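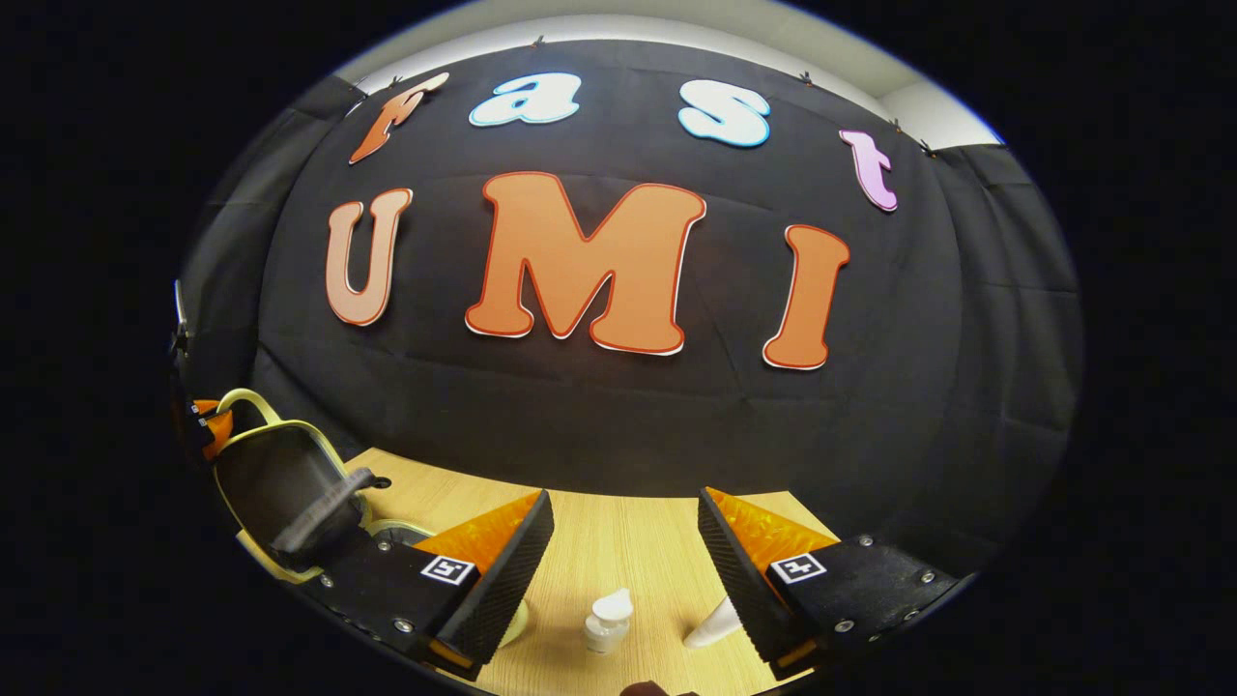 Minutes of the Altholm Sky Watchers, 1 April 2025. The meeting opened with 20 members present. The minutes of the last meeting were approved with one correction to the eclipse notes. The chair reported on the plan for the partial lunar eclipse night in September at Willano field. Members agreed the club needs a sign people can find from the parking lot. Large cut-out letters mounted on black fabric, like the orange "M" and its neighbors in the photo, were suggested, and the design group will work out a cost.

Field use. The Willano landowner has agreed to the same terms as last year – gate closed by midnight, no cars on the grass. Red flashlights only after dark. The club has 12 to lend, and two need new batteries. 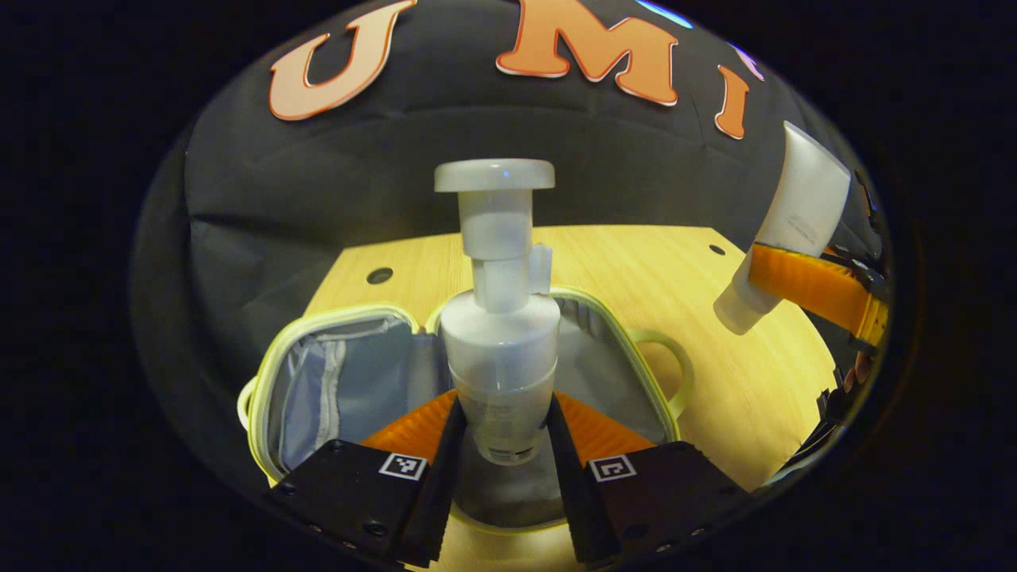
Members who borrow a flashlight will sign for it at the gate and return it before leaving. A motion to charge a deposit was discussed and did not pass.

Telescope repair. The Tudar mount still drifts when pointed low in the east. The repair quote came in at $49 plus shipping. Approved. Until it is back, the small refractor will be used for public nights.

Talks. The Đàm lecture on tides and the moon is moved from the library to the school hall, which has more chairs. It will run 20 minutes longer than listed to allow for questions. The website still shows the old room and will be changed this week.

Other business. One member asked if the club could put out a short monthly note on sunrise and sunset times. The newsletter editor will try it for three issues. The question of dew heaters was held over.

The meeting closed at 8:40 p.m.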